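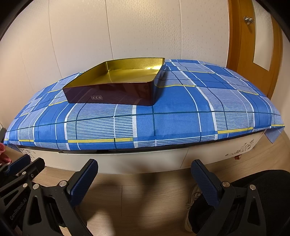 Section 4. Storing loose tea and re-lining tins

Applies to Kavura sealing strips, both widths. Updated Sep 7, 2023 by Solange Magalhães. Replaces the January sheet, please throw that one out.

4.1 Before you start

Have ready:
Tin, box or tray, clean
Kavura strip (one roll does several tins)
Food-safe paper liner, cut or uncut
Scissors, pencil, soft cloth
Labels

Wash hands, no scented soap. Tea picks up everything. Coffee, onions, hand cream, the lot.

Note: Open trays are fine for sorting and for tea you will drink the same day. Not for storage. Anything kept overnight goes in something with a lid.

4.2 Cleaning the tin

1. Tip out old leaf. Tap the corners, dust hides in the folds.
2. Wipe inside with a barely damp cloth. No dish soap on bare metal.
3. Dry right away with a second cloth.
4. Leave open overnight. Lid off, upside down on a rack.
5. Smell it. Still smells of the last tea? Put in a spoonful of plain dry rice, close, wait a day, tip out.

Caution: Do not put printed tins in the dishwasher. The print lifts and the seams rust. Valdir Damasceno lost two good ones this way.

Caution: Check for rust spots along the bottom seam. Rust inside = do not use for tea. Pencils, buttons, whatever, but not tea.

4.3 Cutting the liner

1. Stand the tin on the paper, trace the base in pencil.
2. Cut just inside the line.
3. Measure the walls. Cut one long piece, not four short ones. Short ones slide.
4. Crease at the corners. Rounded corners need no crease, just press the paper in with a thumb.
5. Drop in base last so it holds the walls down.

Note: If the tin has a lacquered inside in good shape you can skip the liner. Scratched lacquer, use the liner.

4.4 Fitting the strip

1. Wipe the inside edge of the lid. Has to be bone dry.
2. Peel back a short length of backing. Don't peel the whole thing, it will stick to itself and you will be sorry.
3. Start in the middle of a long side, never at a corner.
4. Press and go around slowly. Do not strech it.
5. Cut where the ends meet. Butt them together, no overlap.
6. Close lid. Leave 2 hours.
7. Test: slip of thin paper under the lid, close, pull. Should drag. Slides out easy? Lift the strip and refit with the wide one.

Note: Hinged lids take narrow strip only. Wide strip will stop them closing.

4.5 Filling

1. Fill almost to the top. Air is the problem.
2. Don't press the leaf down, it breaks.
3. Label straight away. Name, date opened, supplier.
4. Store in a cupboard away from the stove, spices, and the window.

Keeping times, lid closed:
Green: use within six months
Oolong, light: same as green
Oolong, roasted: a year
Black: a year, often longer
Scented teas: keep seperate, own tin for good

Caution: Not the fridge. The tin sweats when it comes out and the leaf gets damp.

4.6 Problems

Lid won't close: strip too wide or overlapped at the join. Trim.
Strip peels: edge was damp or greasy. Remove, wipe, new strip.
Tea smells of glue: lid was closed on tea too early. Air the empty tin for two days.
Liner curls: paper cut too tall. Take off a sliver.

4.7 Refills and spares

Narrow strip, part 134
Wide strip, part 909
Paper liner, pack, part 62

Order from the Dantas counter or ask Ivone Magalhães. Give part number and width, not just "the strip". Returns on unopened rolls only.

Next: Section 5, Tea bags and paper pouches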